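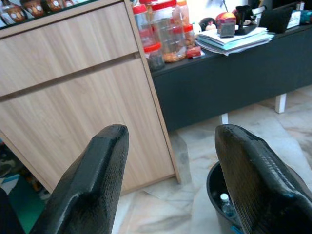 Ticket: Gripper drifts open while holding, home pickup kit

Product: Sarnurix two-finger gripper kit with wrist camera
Status: Solved
Opened by: Byung-chul Kong
Opened: August 11, 2020

Original message

Hello, and thank you in advance to whoever picks this up. I bought the Sarnurix kit in January and have been very fond of it, so please don't read this as an angry letter. I use it at home, on the arm I already had from Loltness, mostly for moving light things off the furniture and into a bucket on the floor, and for the first few months it did that as well as I could have hoped.

Lately the fingers will not stay closed. I send the close command, they come together nicely, the status goes to "holding," and then over the next while they creep apart again until whatever I picked up slides out. The status still says "holding" the whole time, which is the part that worries me most, since my little routine trusts that word completely and carries on to the drop point with nothing in its hand.

The wrist view I attached is from just after one of these. The fingers are wide apart with the tiled floor and the cabinets showing between them, and the status on my laptop said "holding" when I saved it. You can see the bucket down by the right finger, which is where things are supposed to end up. The targets are up on the long dark cabinet, the plastic jars with the red lids, and I have had the most trouble with those.

What I have tried so far:

Power off, wait, power on. No change.
Swapped the USB cable for the one that came in the box. No change.
Wiped the finger pads with a damp cloth, let them dry overnight. No change, although they look very handsome now.
Raised grip force from 20 to 30 in the settings page. It held longer and then opened all the same.
Put grip force back to 20, because the motor was getting warm and I didn't like it.

I am on firmware 29. I'm happy to run anything you like, I only ask that you write the steps out plainly, as I came to this hobby late and from a very different line of work.

Byung-chul

Reply from support

Hi Byung-chul,

Thank you for such a thorough write-up, it really does save us a day of back and forth! And thank you for the picture from the wrist camera. I can see both fingertips in it and the pads look evenly textured, with nothing I would call a tear, so I'm inclined to leave the pads alone for now and look further back, at the drive and the settings.

A slow creep with the status stuck on "holding" usually points one of two ways. Either the hold current is being cut back too early, or the finger coupling has worked a bit loose and the motor thinks it is somewhere it isn't. We can tell them apart without taking anything to bits. Would you please do the following, with the arm parked and nothing in the gripper?

1. Open the service page and write down the "finger position" number with the gripper fully closed.
2. Leave it closed and watch the fingers themselves (not the screen) until you see them start to part.
3. Write down the number again.
4. Open the fingers all the way, close them, and read the number a third time.

If the number moves along with the fingers, it's the current. If the fingers move and the number sits still, it's the coupling. Please also tell us whether you have the Cerkmont adapter plate between the gripper and the arm, as its mounting screws are a slightly different length from ours and that has caught people out before.

Warmly,
Sarnurix support

Reply from Byung-chul Kong

Good morning, and what a kind answer.

I did the test twice, once before breakfast and once after. Fully closed, the number was 33. The fingers began to part and the number stayed at 33. I opened and closed them and it still said 33, but I could have slid a coin between the tips, which I could not do when the kit was new.

So the coupling, if I follow you. And yes, I do have the Cerkmont plate! I put it on in the spring when I moved the arm, and I'm embarrassed to say I used the screws that were already in my hand and never looked at which bag they came from. The trouble may well have begun around then — I wish I had kept better notes.

One more thing I noticed. With the power off I can wiggle the left finger a little more than the right. I didn't force it.

Byung-chul

Reply from support

Hi again,

That is exactly the result we needed, and please don't be embarrassed, I have mixed up those two bags of screws myself. When the plate screws are too long they press on the back of the housing and the coupling slowly works its way along the shaft. The motor holds its position perfectly well, which is why the status is so sure of itself, and the finger simply isn't following.

The fix:

1. Power off and unplug. Support the gripper with one hand, as it is heavier than it looks.
2. Remove the screws holding it to the plate. Set them aside, somewhere well away from the kit.
3. Take off the small rear cover and find the clamp screw on the coupling.
4. Push both fingers closed by hand until the tips meet, then tighten the clamp screw until it is snug. Snug is plenty.
5. Refit the cover and mount the gripper again with the short screws from our bag.
6. Plug in, open the service page and run "Learn closed position."
7. Leave grip force at 20.

If the short screws have gone missing, say so and we'll mail a set.

I'd also like to raise that "holding" message with Iyer, who looks after the firmware here. It only checks the motor side at present, and a slip like yours goes straight past it. I can't promise a date for a change. Until then, you could have your routine pause and check the wrist view before it heads to the drop point.

Warmly,
Sarnurix support

Reply from Byung-chul Kong

The short screws were in the drawer, still sealed in their bag.

I followed the steps after lunch and took my time over it. The clamp screw was so loose I could turn it with my fingers. After the "Learn closed position" step the tips meet properly, and both fingers now wiggle by the same small amount with the power off. I left it gripping a folded sock for almost 30 minutes and the sock was still there when I came back from the garden.

The jars I'll try tomorrow, starting with an empty one. I have added the pause before the drop point as you suggested, and it makes the whole business slower, but I was never in a hurry.

Please do pass my request along about the status message, and perhaps a line on the plate screws could go in the setup guide, near the front. You may close this whenever suits you. Thank you for your patience with me.

Byung-chul

Internal note

Closed at customer's request. Cause: long screws with Cerkmont plate, coupling slipped on shaft. Status message request forwarded to Iyer. Setup guide: add screw length warning before the mounting step.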